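Home | News | Business | Sports | Contact
Last updated: 5 December 2018

Grondton raises cardboard pickup fee

Households in Grondton will pay 6 percent more for cardboard pickup from March. 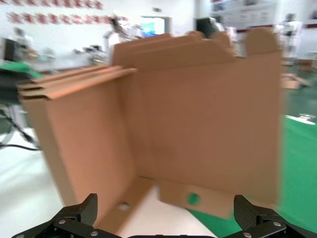

Drop-off stays free

The Perrin Road site will take flattened boxes at no charge and stay open until 11 on weekdays.

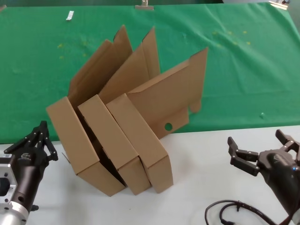
Cardboard mailer boxes with their lids open.

The town wrote to 800 homes about the change.

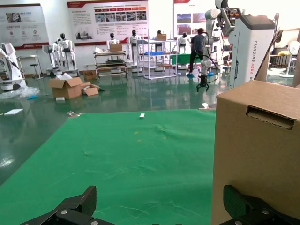 Ludivine Brunet said the fee should be based on weight, and asked for a second pickup each month.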